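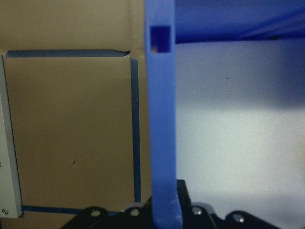 A gripper finger fails at the root first. The tip gets all the abuse and all the blame, but the tip has nothing to do except touch things, and the root has to explain itself to a steel bolt. Look at where the blue plastic goes down into the black plates, just below the stretch where it gets a little wider and paler, and put your flashlight there before you put it anywhere else. I spent a Thursday evening polishing the tips of a pair of fingers that were cracked at the bottom. They looked lovely when one of them landed in the parts bin.

What follows is what I do now in my own shop, where two arms sort switches and I mostly apologize to them.

Kill the power before your hand goes in

Pausing the program is a polite request. Use the stop button, then pull the plug if you can reach it. Orest Dovhaniuk, who taught me most of this, paused an arm in May to pick out a stuck terminal block and had the jaws close on his thumb when the timer ran out. He lost a nail and all interest in the word "pause."

Tighten, mark, leave alone

Snug the bolts along the edge of the gripper a bit at a time, going back and forth across it. Then draw a line of paint marker from each bolt head onto the plate. If the line is broken next week, the bolt has moved. Do not give it an extra quarter turn for luck. My extra quarter turn is how I came to own a cracked finger.

Count your cycles

I change printed fingers at 900 picks. My first pair gave out at 1,367, and I had been telling people they were good for 2,000. Write the number on a strip of tape and stick it to the bench, where you will ignore it in full view.

Dress the cable before it dresses you

A loose coil of cable will find the one corner it can catch on. Run the arm by hand to its farthest reach, see where the slack goes, and tie it there. The cable on my left arm snagged the lip of a bin and pulled the whole bin off its mark, and the arm went on picking with great confidence from bare paper.
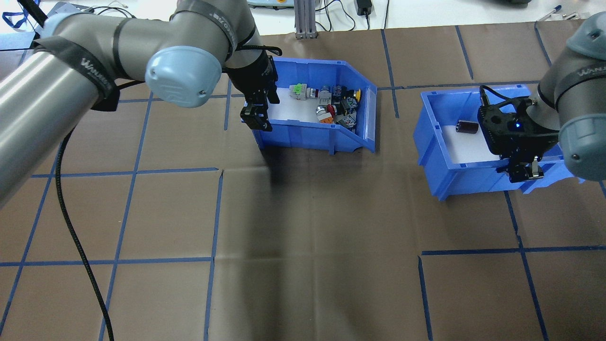 When a bin has moved

Put it back on its tape square and run one slow pick before you go to full speed. If the fingers come down on the front wall, stop there and measure again. The wall always wins, and it costs you a finger from the Trestard drawer. I keep 4 spares in it, bagged in pairs so I never mix an old one with a new one.

Keep the broken one. Mine hangs on a nail over the vise, and I check the crack against any new pale line I'm worried about.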